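Simulated cell, Norus build, diary
Jul 3, 2025
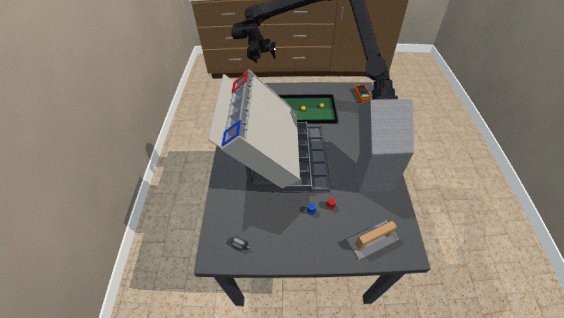

The table as it stood this morning, red and blue knobs at the front.

Spent most of the day tidying a table that doesn't exist. My back aches all the same, which seems unfair.

The job was the Kohlhase cell, or our copy of it in the simulator. The arm has to pick up the blue knob and put it in the compartment outlined in blue, then do the same with the red. A child of three could manage it and would then eat the knob. The arm so far has done neither.

Started with the case. It is the biggest thing on the table and it was sitting at a slant with a good part of it hanging over the left edge, on top of the organiser tray. I had asked Lirnen (our scene builder, bought in a hurry, regretted at leisure) to scatter the objects in a natural way. Lirnen's idea of natural is my kitchen after a move. The tilt matters, too. The compartments lean with the case, so a gripper coming straight down meets a divider well before it meets the bottom.

Looked up the weight I'd given the case in June and found I had typed 60 where I meant 2. Kilos. So that was why nothing ever shifted it. Put it right, ran the scene again, and the case slid off the table and went through the floor. Spent a while on the floor. The tiles had no collision shape at all, speckles yes, solidity no. They have one now.

Lunch, eaten over the keyboard like an animal.

Afternoon was the gripper. It had been opening wide and hanging there above the case in a thoughtful sort of way, doing nothing, for the whole of every run. I blamed the planner and wrote a rude note in the log about it. The planner was waiting for a "ready" signal from the wrist, and the wrist was waiting for a file I had renamed. Renamed it back. Deleted the rude note. Left the older rude notes, which were deserved.

After that the arm moved, with real enthusiasm, into the big gray block by its own base. I'd forgotten the block was there. Pastex supplied it as part of the clutter pack, along with the trowel, the orange meter and the little pool table, and I can't be the only customer wondering who keeps these things together. Moved the home position up a bit and made the first joint turn the other way round. It clears now, though I wouldn't put my own elbow there.

Ran nearly 60 attempts before tea with the case laid flat and pulled in from the edge. The blue knob went home in 3 of them. The red one, never. It gets lifted nicely, carried over, and then let go a finger's width short of the far compartment, so I suspect the offset I measured from the wrong corner. I know which corner. I remember thinking at the time that it wouldn't matter.

For tomorrow: measure again from the right corner. Check the grip force, which I haven't touched and so don't trust. Put the slanted case back in for the harder runs, at its proper weight. Ask Pastex whether the trowel handle is meant to be quite so slippery. Buy milk.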